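# Week 3: Thin films and why they crinkle

*Materials in Everyday Life, Sendmont campus. Bring these notes to the October workshop.*

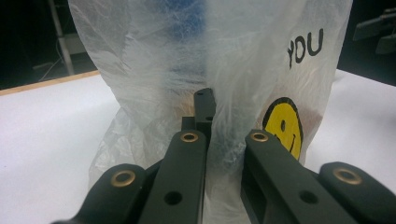
Polyethylene is the plastic you've handled most in your life, and I think it's one of the loveliest materials we cover in this unit. It's a long chain of carbon atoms with hydrogens hanging off the sides, and nearly everything interesting about it comes from how those chains pack together. Where they line up neatly you get tiny crystals, and where they tangle you get soft, stretchy regions. Light scatters wherever it crosses from one to the other, so many everyday films look milky, much like the white bag with YOU printed on it, where a deep blue patch shows through but you couldn't say what it belongs to. Hold that thought for the section on haze!

## Two families you need to know

**High density (HDPE).** The chains are nearly straight, so they pack tightly. Film made from it is thin, strong for its weight and noisy. That papery rustle when you scrunch a supermarket bag? Usually HDPE.

**Low density (LDPE).** The chains have branches that keep their neighbours at arm's length. The film is softer, quieter and clearer, and it stretches a long way before it gives. Bread bags and cling wraps are often made from it.

There is a third cousin, linear low density, with short branches only. We'll come back to it when we do stretch wrap.

## How film is blown

Molten plastic is squeezed up through a ring-shaped die, and air is blown inside to make a tall bubble. The bubble cools as it rises, gets flattened between rollers and is wound up as a tube. It's a wonderful thing to watch — the cloudy band where the plastic starts to freeze is called the frost line, and you can see it hover.

Pulling upwards lines up the chains in one direction. Blowing outwards spreads them in the other. The balance between the two decides which way a bag likes to tear, and you can test it at home with a pair of scissors and a bit of patience.

## Haze and colour

Haze is the share of light that gets knocked off course on its way through. Some of it comes from crystals inside the film and some from roughness on the surface. Try this: rub a thin smear of cooking oil on a cloudy bag. The surface gets smoother as far as light is concerned, and the patch may turn noticeably clearer. Whatever haze is left comes from inside.

White bags usually have titanium dioxide mixed in too, the same pigment as in house paint.

## Workshop task

We'll use the Clusta sample set, in Nisbet lab. Work in pairs.

1. Cut two strips from each film, one along the roll and one across it.
2. Pull each strip slowly by hand until it necks (goes suddenly narrow), then stop and sketch it.
3. Load a fresh strip in the Zanier tester, starting with the 200 gram weight.
4. Write down which direction stretched further, and have a guess at why before you look at the answer sheet.

Please label your strips as you cut them. They all look the same once they're off the roll.

## Reading

Chapter 3 of the course reader, plus the short piece on page 106 about sorting films for recycling. The optional essay imagines a household in 2072 and asks what its bread would come wrapped in — great fun, and fair game for your end-of-term topic if you'd like to argue with it.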